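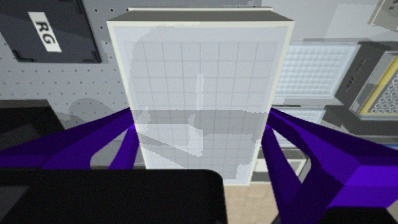
Fesonthorpe Pride will return to the town in June with a longer parade route and a second stage, organisers have announced. The parade will start at the Hamann Street car park and finish at the riverside field, a walk of just under an hour at parade pace. Groups that want to march have until the end of April to register, and each will be given a place in the running order by email. Entry passes will be left for collection at the town library in upright, frosted white boxes, slim and rectangular like the one shown, with one box for walking groups and one for stallholders. Passes must be shown at the car park gate before the parade sets off.

The event is run by Gimus, a charity set up in the town to support lesbian, gay, bisexual and trans people and their families. It also holds a weekly drop-in and a monthly film night, and both will carry on as normal in the run-up to Pride.

Last year 700 people joined the parade, which ended at the market square. The square is closed this summer for resurfacing, and the charity said the field would give more room for food stalls and for people who want to sit down. The field has level access from Enel Road. A quiet tent will be open there from midday until the music ends.

The main stage will have live bands and a drag show. The second, smaller stage is for spoken word, choirs and school groups -- anyone who would like a slot can apply through the charity's website. Performers under 16 will need a form signed by a parent or carer.

There will be 60 stalls, with a lower rate for charities and community groups. Pitches for hot food have already been taken, but there are still spaces for crafts, books and information stands.

Entry to the field is free. A suggested donation of £5 will go towards the cost of first aid cover, toilets and sign language interpreters.

Enel Road will be closed to traffic from 10am, and buses will stop at the library instead. The parade leaves at 2pm. Dogs are welcome on the parade but must be kept on a lead at the field.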